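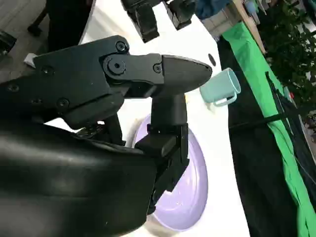 Lavender plate and light teal mug on the white table. A few pale specks on the plate.

17/06/2025
Bench notes, tableware, Dudemham order

Started on the second batch of the Flovidier set. The lavender is a touch greyer than the sample card under the window and about right under the ceiling lights. Leaving it. The teal matches the card in both.

Specks: wiped one plate with a dry cloth, then a damp one. Dry cloth moved most of them, damp cloth got the rest. I think it is dust from the packing paper. Old note from November says the same about the Nulordale bowls, so the paper is the first thing to change. Asked for the smooth sort in the next delivery.

Weights on the small scale: 2 plates, 2 mugs, 151 g between the lightest and the heaviest piece. Wrote the single weights on the card in the drawer.

Mug handle: comfortable with two fingers, tight with three. Same complaint as last time. The Phuthong mugs have a longer loop and nobody minded those. If we reorder, ask whether the handle can be made longer without changing the body, otherwise it won't stack in the boxes we have.

Plate rim: only slightly raised. Fine for toast or cake, poor for anything with sauce. Put a spoonful of water on one and tipped it, and it ran over sooner than I'd like. Should go on the sheet as a side plate. At the moment the sheet says dinner plate, which is wrong.

Box label for this lot is 3062. The lid is torn at one corner, taped for now.

To do
- correct the sheet (side plate)
- wash the rest before they go on the shelf
- check the underside of the mugs for rough spots, the last lot scratched the tray
- move the sample card away from the window, it is fading
- ask Dudemham if they want the colours mixed or boxed separately

Left the washed pieces upside down on the rack by the sink. Please don't put them away until I've looked at the bases.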